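About Trilteo

Trilteo repairs and calibrates camera lenses. The workshop was set up by Takumi Furukawa and Rosalind Nguyen-Tran, who had previously worked together on the service bench at Medeiros, and it still handles lenses only. Camera bodies, flash units and tripods are passed to other repairers on request.

What we work on

Manual and autofocus lenses for 35 mm and medium format, including zooms up to 700 mm. Typical jobs are stiff focus rings, oil on aperture blades, decentred elements, haze, fungus and failed autofocus motors. We do not recoat glass. Separated cement groups are assessed case by case — some can be re-cemented, many are not worth the cost.

How a job runs

Each lens is logged on arrival and tested before anything is opened. Focus accuracy, centring and aperture response are measured and recorded. A written quotation follows. If the owner declines it, the lens is returned as received and only postage is charged. After repair the same tests are run again, and both sets of readings go back with the lens.

Test records are kept in Wuvum, our own job database, which Birdie Dunleavy maintains. It currently holds service notes for 373 lens models. Owners may ask for the notes on their own lens at any time.

Staff

Takumi Furukawa — optical alignment
Rosalind Nguyen-Tran — mechanical repair, helicoids and zoom barrels
Mei Doucet — autofocus and stabiliser electronics
Esperanza Ridgeway — bookings, quotations and parts
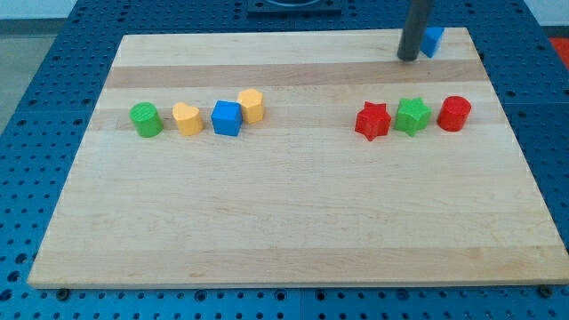

How long is a repair covered?
Work is covered for 60 days from the date of return, parts and labour. Cover ends if the lens has been dropped, soaked or opened by someone else.

The workshop closes for the first 2 weeks of September. Parcels that arrive in that period are logged when we reopen.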